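Towels, Towels, Towels: Laundry Corner at Stelldale
Gallery by Noura Karaki
11/18/23

I love a folded towel. I love a shelf full of them even more, and for two days I got to hang around the laundry corner at Stelldale with nothing to do but watch cloth get shaken, smoothed, squared up and stacked. What a treat!

Some background for anybody new to these pages. The Carilow swim club goes through 130 towels on a busy weekend, and every one comes back to Stelldale in the same big canvas bags. The big bath sheets go on the long shelf, hand towels in the cubbies, and the small gray ones get a shelf to themselves by the door. I had no idea people could feel so strongly about thirds versus halves -- I'm a thirds person now and I'm not going back.

The part I liked best was learning to start from the corners. Get a corner flat and the hem behaves, get the hem to behave and the rest of the towel more or less follows along. Terry cloth is forgiving, too. It grips itself, so a fold stays where you put it, and the little wrinkles mostly vanish once there are a few more towels on top.

Gray towels, corners and hems:

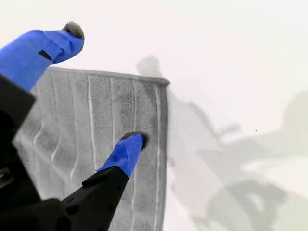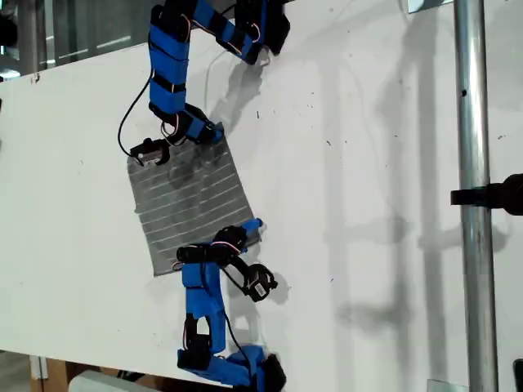
If you're trying this at home, clear more table than you think you'll need and give each towel one good snap before it goes down. I've been doing it in my own kitchen all week and my linen closet has never looked better (I keep opening the door just to look at it!).

The bath sheets from Skustcombe get their own gallery in March. They're enormous, it takes two people to fold one, and I already have 3 favorites picked out.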